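Tue 23 January

Bench session, two-arm rig, blocks into basket. Picking up from where the notes stop before Christmas. Both arms homed first go. Left one still grumbles on the shoulder joint if you let it drop fast, so don't.

Reprinted jaw plates are on, both sides. Old ones from the September batch are in the scrap tub, please don't refit them, they're 2 mm short and look identical.

Wrist cam refocused. Had it set for the far end of the table which was daft. Backed the ring off a bit, locked with a dab of nail varnish. Exposure fixed by hand, auto keeps hunting with all that white.

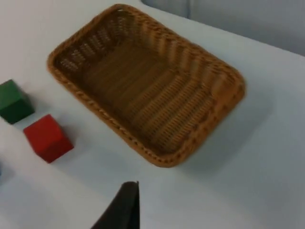 Grip current next. Started at 500 mA, too keen, blocks were skidding sideways out of the jaws as they closed. Dropped it in steps of 40 and stopped when the lift was clean. Final value is in the config file with a comment. Don't trust the sticker on the controller box, thats from the Tanberg motors and they've gone.

Speed limit left at 20 percent til the cable runs are sorted. The loops are too long on the left arm and I don't want one catching the rim of the basket on the way over. Need the short clips from the Cakodico order (chased, no reply).

Tried the Morkcombe handover script for the second arm. Falls over at import, wants an older version of everything. Not spending an evening on it. Wrote a dumb one instead: arm two parks up high and waits, arm one does its pick, flag flips, swap. Ugly but it's readable. 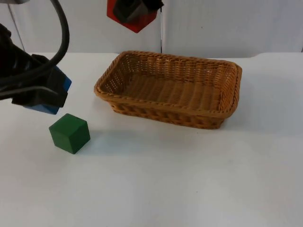 Wrist rotation limit was wrong in the left arm file. It said 90, real hard stop is at 105. Explains the funny sulking on angled blocks last time, it was refusing poses it could reach perfectly well. Changed and saved, old file kept with _bak on the end.

Drop height: release lower. From high up they bounce off the weave and land on a corner. Lowered the release point and made the jaws open slower. Better I think, want a longer run before I beleive it.

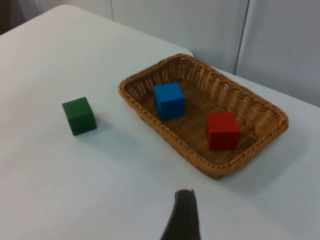 Colour thresholds ok for red and blue. Green is the fussy one, it's dark enough that the shaded side gets binned as shadow. Widened the lower bound a touch. Might be easier to move the lamp.

To do
- cable clips, left arm
- grease shoulder joint, the Pacheco stuff not the spray
- lamp further over, redo green
- log file names need the arm number in, can't tell them apart
- whoever has the 2.5 hex driver, put it back on the rail

Powered down at the wall, both arms resting on the foam.

Filed under: Workshop log, Robot arms

Recent entries
Jaw plates, second print
Swapping out the Tanberg motors
Emergency stop wiring, finally
Lathe belt and other moans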